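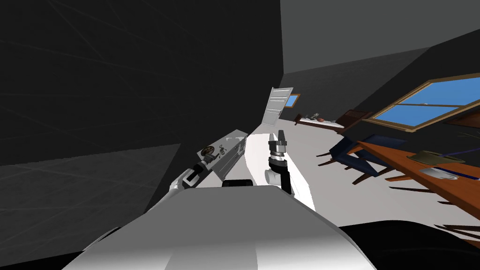
The woman who names the paint would like it understood that she doesn't mix the paint. People hand her swatches at parties. They ask how to get a cleaner white, or what to do about a bathroom that reads pink after dark, and she has to tell them that all she ever did was sit in an office in Flellanthorpe and type two or three words next to a number. Those words sold a lot of paint. Take a room like the one at the top of this page, with its charcoal wall, its medium-gray ceiling and a floor that's almost white. To you or me that's a gray room. To her it's an afternoon's work, and she would have wanted lunch first.

"Charcoal is a gift," she says. "Everybody knows what it is, everybody's got a feeling about it, and it already sounds expensive. The medium ones are where you earn your money. You look at a medium gray and it looks right back at you and neither of you has a thing to say."

She named colors for Plelell for 35 years, and retired in August with a cake frosted in a shade she had once called Agreeable Ham. It was discontinued in its second season. She still thinks it was ahead of its time.

We talk in her kitchen, which is white. I ask which white. She says she bought whatever was on sale at Safavi, the competition, and that I'm welcome to print that now that the pension has come through.

The Plelell book, the master list of everything the company has ever put on a can, runs to 3291 names. She didn't write all of them. The early ones came from the founder, who believed in plain speech and gave his customers Green, Dark Green and Other Green. Then there was a stretch when the naming was done by the sales department, and everything was called Royal. By the time she was hired, out of a temp job typing invoices, the company had a Royal Beige, a Royal Putty and a Royal Drab.

"I asked what the royal part was," she says. "I was told it was a feeling. I thought, well, if it's just feelings, I have plenty of those and I'm cheaper."

Her first name to make it onto a can was Porch Light, a yellow. She got it by looking out of her window in the evening, and for a while she thought that was how the job would go: you look out of a window, you see a thing, you write it down. She had used up everything visible from her apartment by Thanksgiving.

After that she went looking. She read seed catalogs, and menus, and the backs of tea boxes. She drove to Prandska, a lake town two hours north, because someone in accounting had said the water there was a funny color. It was. She got nine names out of it, two of them from the motel carpet.
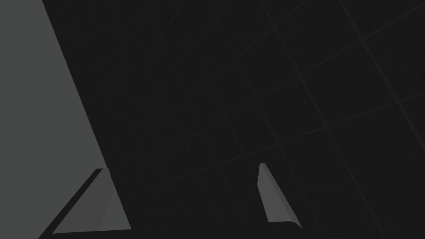 Medium gray, matte finish. Still waiting for a good name.

The rules were never written down, so she learned them by breaking them. A name couldn't mention weather that might damage a house. It couldn't mention any animal that would have to be removed from a house by a professional. Food was fine, as long as it was food you'd eat in front of company. No illnesses, no ex-presidents, no body parts below the cheek. Blush was permitted. Bruise, which she submitted for a very pretty violet, came back with a note stapled to it.

"It was a good note," she says. "It just said 'no' but the handwriting was upset."

Reds were easy and always had been. Anyone can name a red, in her opinion, and most people have, which is why there are so many barns and cherries on the rack. Blues were pleasant but crowded. Greens required travel, or at least a library card. She hated naming whites for the first ten years and then fell for them completely, the way some people do with anchovies. There's so little going on in a white that the name has to do all of the lifting. You can call it Linen and it's a bedroom. Call the same can Aspirin and you have a dentist.

Then came the grays. She says the word the way other people mention a divorce.

Nobody had wanted gray for most of her career. There had been a handful on the rack, for decks and battleships. Then, over what seemed to her like one weekend, the whole country decided it would like to live inside a rain cloud, and Plelell wanted 126 grays in the book by spring. She did the first dozen on the drive home. Pigeon, Pewter, Driftwood, Flannel. By the fortieth she was walking around the parking lot with a clipboard. Somewhere in the eighties she submitted Parking Lot, and it was approved, and it outsold Pigeon.

"There was one called Tuesday Meeting," I say. I had looked up the old color cards before driving out.

"That was a cry for help," she says. "People put it in nurseries."

I ask if she can really tell them all apart. She makes a face and gets up to refill the coffee, and talks to the pot for a while. On a good day, she says, in north light, with the cards laid flat, she could have sorted most of them. In the store, under those tubes, not a chance. She once stood in an aisle and listened to a couple argue for the length of a song over two grays, with real heat, with old grievances coming into it. She knew for a fact that they were the same gray. One of them had been renamed for the southern market.

"Did you tell them?"

"I did not. They were getting a lot off their chests."

Only 7 of her names were ever pulled after printing, and she can recite them like lost pets. Agreeable Ham we've covered. Damp Collie broke the animal rule on a technicality. Widow's Soup was, she maintains, a beautiful warm brown, and was named for an actual soup made by an actual widow, who was flattered. Mild Concern went because the legal department became mildly concerned. The others she asks me to leave out, and having heard them I think that's wise. 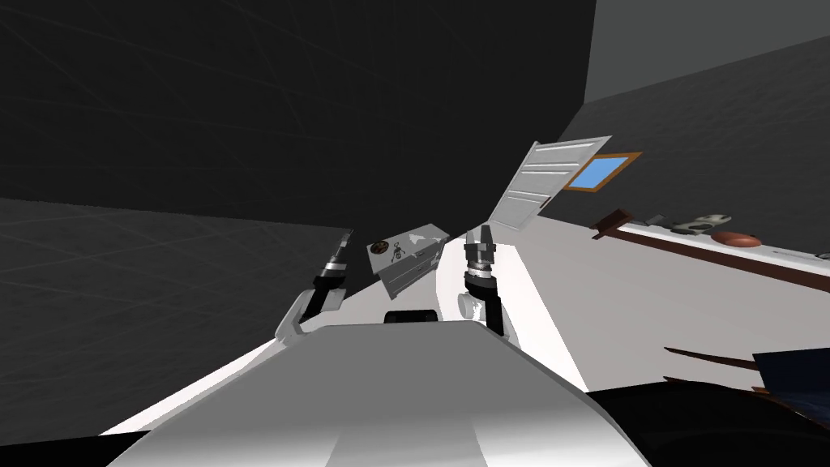

What surprises her is how loyal people are to the words. She used to get letters. A man wrote that he had painted his study Second Helping and had never been happier in a room, and would she please tell him what it was a second helping of. She wrote back that it was stuffing. He had hoped for pie. They exchanged several more letters, increasingly cool in tone, and in the end he repainted.

A choir director wanted to know if Low Hum was meant to be an F or an F sharp. A woman in Prandska wrote to complain that the lake was not that color at all, and enclosed some of the lake, in a jar. It had leaked by the time it reached the mail room, and the letter had dried to a tone she describes as quite usable.

She used it, too. Look for Jar Letter, in the tans.

I want to know whether a name can save a bad color. She thinks about this longer than she has thought about anything else all morning. There was a green, she says finally, that the lab had made by accident and the company had far too much of. It was the green of a hospital corridor in a country with no money. Three people had already had a try at naming it. She took the card home and propped it against the toaster and looked at it every morning for a month, and what she came up with was Grandmother's Radio. They sold every can. Then they had to make more of it on purpose, and the lab had not kept notes, and it took them most of a year to get it that ugly again.

Her replacement is a department of four, with software. They've sent her a few of the new names to be polite. She reads me one off her phone, holding it out at arm's length: Intentional Oat. She lets that sit in the kitchen for a bit.

"I'm sure they worked hard," she says.

She doesn't name things now, or says she doesn't. The cat is called Cat. The car is the car. But when she walks me out to the driveway she stops by the garage door, where the old paint has weathered to something between putty and the inside of a mushroom, and she tips her head at it. I wait. She's lived here a long time and must have walked past that door every day.

"Late Rent," she says, and goes back in to see about lunch.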